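Memus Pictures Wraps Filming on Family Drama "The Road to Stotumden"

BERKARARD, June 9, 2026. Memus Pictures is delighted to share that filming has finished on "The Road to Stotumden," the big-hearted family drama that so many of you have been asking us about since the first poster went up in the lobby of the old Rätsep Theater. It has been a long and happy shoot, and we are still a little teary about it!

The movie follows two sisters who haven't spoken in years and who come home to run their late father's roadside movie house for one last summer. Cameras rolled for 96 days in and around Berkarard, with the final scenes finished in May on the hill road above town. Many of the cast brought their children and parents along to the set, and there were evenings when the folding chairs behind the monitors were fuller than the ones in front of them (we wouldn't have had it any other way).

Our casting team met 2,608 hopefuls at the open calls, and 1,974 of them appear in the festival sequence that closes the picture. To every one of you who stood in the rain in a summer dress and kept smiling, thank you from the bottom of our hearts.

The soundtrack carries 13 new songs, recorded at the Rätsep with the seats still in place so that the room could be heard. The first of them, a slow waltz sung by both sisters, will be released ahead of the trailer.
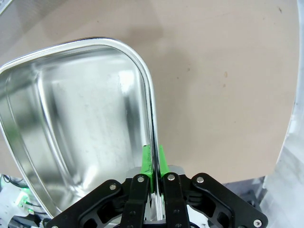
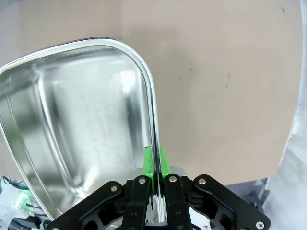
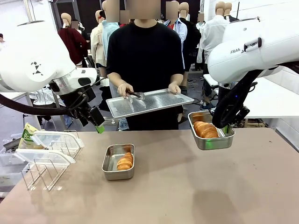 Editing is now under way at the Memus offices, and we expect to announce a release date later in the year. The premiere will be held at the Rätsep Theater in Berkarard, with a second screening for the town the following evening. Tickets for that screening will be offered first to everyone who appeared in the festival sequence, and details will be sent to the address you gave at the open calls, so please let us know if you have moved.

Interview requests and requests for production stills may be sent to the Memus Pictures press office in Berkarard.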